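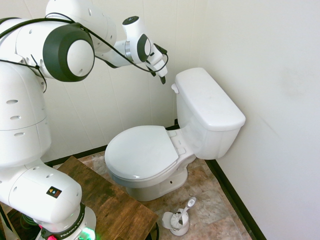 The toilet in the downstairs bathroom had been running on and off since January. Never for long. Every 40 minutes the fill valve would open for a few seconds, then shut, and the tank would go quiet again. Plumbers call this a phantom flush, and in most cases it means water is leaving the tank through the flapper.

I put it off until the water bill came. The meter had moved 3693 gallons over the billing period, against 2649 for the one before, with the same number of people in the house and no garden watering in either. Some of the difference will be laundry. Most of it, I suspect, went down the bowl.

First test was food coloring. Lid off the tank, ten drops of blue, lid back on, no flushing. I came back after lunch and the bowl water was pale blue. That settles the direction of the leak but doesn't tell you which part is at fault. It can be the flapper, the seat the flapper closes on, the chain, or the gasket under the whole flush valve.

The chain is the free one, so I started there. Ours runs from the arm behind the flush lever down to the flapper, and it had far too much slack. A long chain can fold under the flapper as it drops and hold it open by the thickness of one link. I moved the clip up until there was half an inch of play with the lever at rest, and repeated the dye test. Paler blue, still blue.

Next, the flapper. Shut off the supply at the wall, flush, hold the lever down until the tank stops draining, sponge out the rest. The old flapper left black on my fingers, the usual sign that the rubber is breaking down. Chlorine does this, and the drop-in cleaning tablets do it faster. Duarte Pacheco, who had the house before us, left an opened box of them under the sink, so I assume the flapper spent several years soaking in bleach. I've thrown the box out.

The hardware store had two that fit a two-inch valve, one from Akico and one from Pello. I bought the Akico because it was silicone and cost a dollar more. Both claim to be universal. The ears on mine were a tight fit over the pegs of the overflow tube and needed warm water to soften them.

Before fitting it I ran a fingertip around the seat. There was a ridge of scale on the side toward the front of the tank. White vinegar on a folded paper towel, left for 14 minutes while I made coffee, then a nylon scouring pad. Don't use steel wool or sandpaper on a plastic seat – the scratches leak worse than the scale did.

I also dropped the water level. It had been sitting just under the rim of the overflow tube, and the usual advice is an inch below. On this fill valve that's a quarter turn at a time on a plastic screw, flushing in between to see where the float settles. It took five flushes, so some of the saving has already been spent.

Third dye test, left overnight: clear bowl. The fill valve has been quiet since.

While I was down there I checked the rest. The lever nut inside the tank was loose. It has a left-hand thread, so it tightens counterclockwise, and it wants no more than finger pressure against porcelain. The hinges on the seat had some side play and got half a turn each. The supply hose is braided and has no date on it, so I'm going to replace it anyway.

The wall on the right still has a smudge. I tried a damp cloth and then dish soap, and moved it slightly. Glória Sequeira says baking soda paste. I'm less sure about that on flat paint, which can come up shiny where you rub it, and I'd sooner have a smudge than a polished patch.

Remaining on the list for that room: the hose, and a shutoff valve at the wall that takes two hands to turn.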